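Why do plates stand up in a rack?

By Cecilia Agbenyega
For ages 7 and up

Right – washing up done. Plates clean, mugs clean. Now where does it all go?

You could pile the wet plates flat on the side. Lots of people do. But water gets trapped between them and has nowhere to run. Lift the pile later and the middle ones are still wet. Yuck.

So stand them on their edges! Water is pulled down by gravity. On a plate that's upright it slides down the face, reaches the rim and drips off. Quick. Air can get to the front and the back too, and moving air carries the last bits of water away. That's called evaporation – a long word for water turning into a gas you can't see.

Racks come in different sorts. Some have pegs, some have slots, some are wood and some are plastic. The job is teh same: keep a gap between one plate and the next.

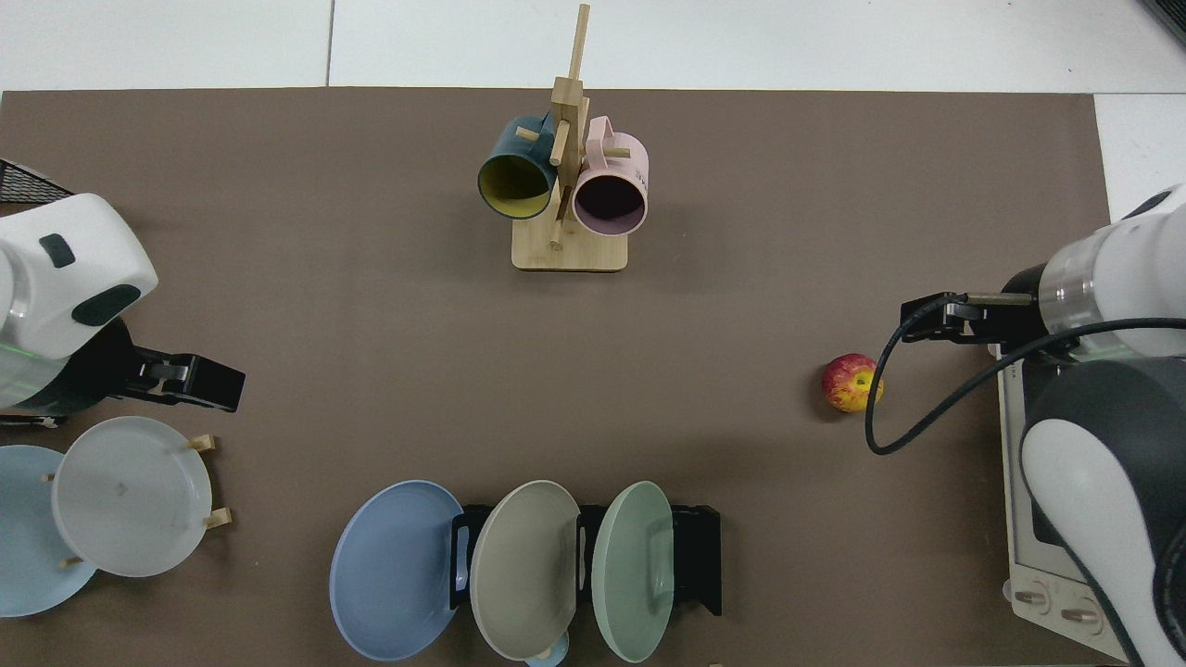 Plates in their racks, mugs on the mug tree.

Mugs are trickier. Deep, with a handle sticking out. A mug tree has a post with pegs, and the handle hooks over a peg. The mug tips over a bit so drips can run out, and it takes up hardly any room on the worktop. Clever.

Heavy mugs? Put one each side. Hang them all on the same side and a light tree might topple. Thats balance, and it works just like a see-saw.

Try it at home (ask a grown-up first)
Rinse two plastic plates. Lay one flat, stand the other in a rack. Wait 14 minutes. Touch both – which is drier? Try again by an open window and see if anything changes.

Words to know
Gravity – the pull that makes things fall
Evaporation – liquid water turning into gas
Rim – the edge of a plate or mug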